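Pantry month, week one

28 May 2018

Print this post | E-mail this post

Quick one tonight, bread's in the oven. So. Decided to eat down the pantry before the move to Nellen. Everything in there gets cooked or given away, no big shop til it's done. Budget is $166 for the month, fresh stuff only. Milk, eggs, greens, onions. Coffee doesn't count, don't argue.

First find, soup. Of course soup. I buy it every December like there's a siege coming.

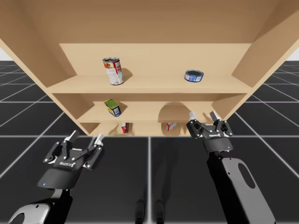

Do you have to eat things in date order? I go by what I'm sick of looking at, then check the date. Anything dented on the seam goes straight out.

Dinners so far: lentils with the last of the curry paste. Lentils again, on toast. Pasta with tuna and a lemon that had seen better days. Rice pudding, which is dinner if you put enough raisins in it. 13 bags of dried beans still to go, and I forgot to soak any of them agian.

Tomorrow chickpeas. Probably. 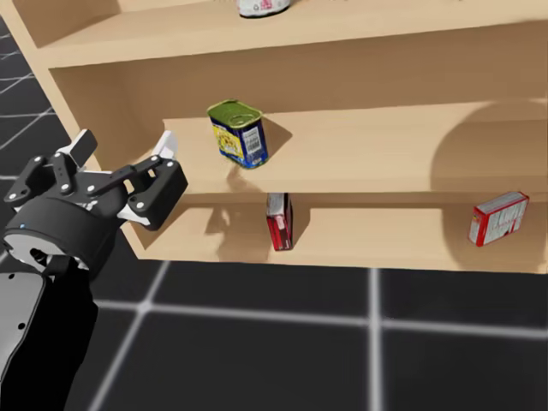

Olga Carrasco wrote in to say soak the whole bag at once, boil it, freeze it flat in portions, and stop whining about planning ahead. She also thinks barley keeps longer than I give it credit for.

Fair. Freezer's full of bread heels though. Bread pudding first then, or crumbs, or both, haven't decided.
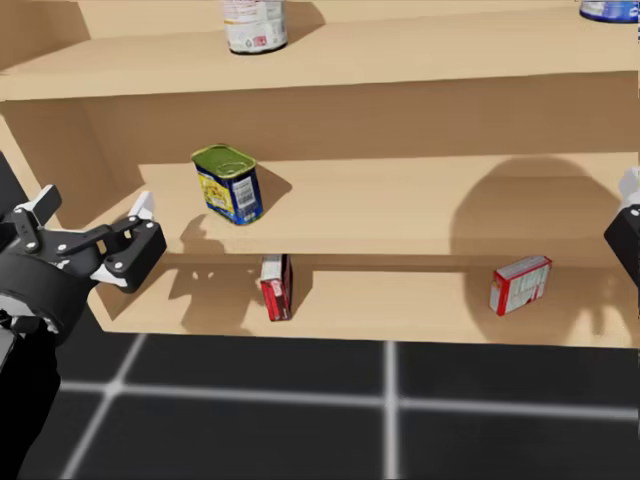 Other rule, four nights a week have to be from scratch-ish. Opening a can and adding an onion counts. Adding pepper doesnt. Going to try a barley soup on one of them and take the leftovers to work, if there's any left.

Timer's going. More next week.

Print this post | E-mail this post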